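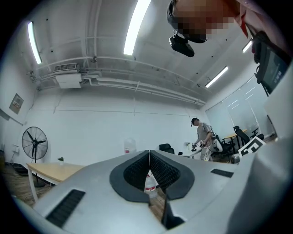 Water bottle on the floor, seen between the gripper fingers

Ticket 3596
Product: Zaltik food and weight log, mobile app
Account type: employer plan (Orellana wellness program)
Opened: 4 September 2021
Status: closed, workaround in place, fix scheduled

Problem as reported
Daily calorie goal drops by 400 every time the weekly weigh-in is saved. Member set the goal with her health coach in July and has not changed it since. After two weigh-ins the goal was low enough that the app began showing the red "under minimum" banner. Member wants the original goal back and wants it to stay there. She also asks if her coach can see the wrong numbers.

Steps already tried by member
Logged out and back in. Reinstalled the app. Typed the goal in by hand, which held until the next weigh-in.

Log

Entry 1
Checked the goal history on the account. Both drops have the same time stamp as a weigh-in. No edits from the coach side. Asked member which scale she uses and whether it is linked to the app.

Entry 2
Member replied. She uses a Guvar scale, linked through the Zullska sync service. She enters food by hand. She is not losing weight on purpose right now; the goal is to hold steady while she works on blood pressure.

Entry 3
Looked at the plan settings. Plan type on the phone is "Maintain." Plan type on the Zullska side is still "Lose," left over from the first setup. When a weigh-in comes through the sync, Zaltik takes the plan type from Zullska and recalculates the goal. Manual weigh-ins do not do this – tested on a spare account and the goal stayed put.

Entry 4
Tried changing the plan type in Zullska on the spare account. The change saves, but the old value comes back after the next sync. Had to unlink the scale first, change the plan type, then link again. Goal held through 6 test weigh-ins after that.

Entry 5
Sent member these steps:
Open Settings, then Devices, and unlink the scale.
In Zullska, open Profile and set plan type to Maintain.
Go back to the Zaltik app and type in the goal your coach gave you.
Link the scale again. When asked to import old settings, pick No.

Entry 6
Member finished the steps, but the red banner was still showing. The banner only refreshes at midnight. Told her to check again in the morning. On the coach question: yes, coaches see the current daily goal on their page, and they would have seen the lower one. Suggested she mention it at her next session. Added a note to the account so the coach can see when the goal was wrong.

Entry 7
Banner gone. Member did a weigh-in on the scale and the goal did not move. Food entries and past weights are all there. OK to close.

Notes for support
Same cause is likely on any account that switched from Lose to Maintain after linking a scale. Do not tell members to raise the goal by 400 to make up for the drop – it will be wrong again after the next weigh-in. Any question about what the goal should be goes to the coach or the member's doctor. We only restore the number that was set.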